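From: Shaimaa Tawfik
To: Husora riders list
Date: 1 Oct 2023
Subject: Re: Chain wear and waxing

Veerle Brouwer wrote:
> I put a new Daltex chain on my commuter in July and it is
> already getting noisy. The shop told me to expect 2,000 miles.
> Is it worth switching to wax, or should I keep using the
> Hevura wet lube? I ride in all weather and don't want to
> spend every evening on this.

Veerle,

Noise doesn't mean the chain is worn out. Measure it first. A chain checker is cheap, and if yours doesn't drop in you can keep riding.

I have used both. With wet lube I wiped the chain down every week and still got black grit all over the cassette.

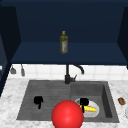 With wax the chain stays much cleaner, but you have to get every bit of factory grease off before the first coat or it won't stick. That is the slow part – I needed three rounds of degreaser on my last one.

After that I rewax every couple of weeks in dry weather and more often when it rains. If you ride home in the rain, dry the chain with a rag that night. A waxed chain rusts fast if you leave it wet.

I rinse my parts in a bucket outside. Don't pour used degreaser down a drain, let it settle in a jar and take it to the county drop-off.

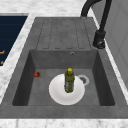 Gray sink and drainboard, marble counter

If you only want one job a month, stay with the lube and buy a new chain when the checker says so. Two chains in rotation also works – swap them every 500 miles and the cassette lasts longer.

Which cassette do you have?

Shaimaa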